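Unit 4: Heat and the Kitchen Counter
Handout for the evening section

Welcome back! Last time we ended on a puzzle. Touch a stone counter and then a wooden cutting board that has been in the same room all night. The stone feels colder, yet a thermometer gives the same reading for both. Why?

Your skin doesn't measure temperature very well. It notices how fast heat is leaving it. Stone carries heat away quickly, wood carries it slowly, and your fingertips report the difference as "cold" and "less cold." I love this one – you can test it at home in ten seconds.

Terms to know
Conduction: heat moving through a material, or between things that touch.
Conductivity: how easily a material lets that happen.
Heat capacity: how much heat it takes to warm something up.

Marble scores fairly high on the first two counts, and a thick slab also soaks up plenty of heat before it warms much. Pastry cooks have used this for ages, to keep butter firm while they roll out dough.

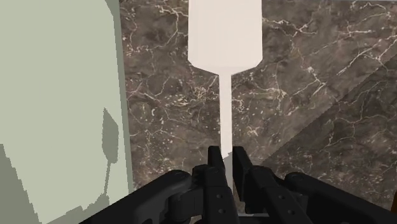
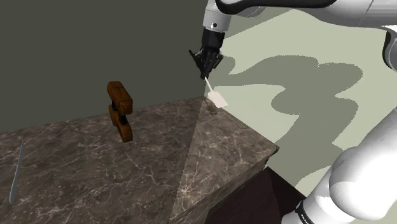 Aurelia Haslinger

Now the handles. A metal spoon left in hot soup gets uncomfortable to hold, and a wooden one doesn't. Same soup, same ten minutes! Before you come to class, write down which handles in your own kitchen you would trust and which you wouldn't, and say what each is made of.

Worked problem
A marble slab has a mass of 3,000 grams. Its specific heat is 0.88 joules per gram per degree Celsius. How much heat warms it by one degree? Multiply: 3,000 x 0.88 = 2,640 joules. Try it again with the same mass of water (4.18) and you'll see why a pot takes so long to boil.

Reading for November: Femuleck, chapter 3, up to the section on ovens. Skip the box on radiation for now – we'll get there, and it's a good one.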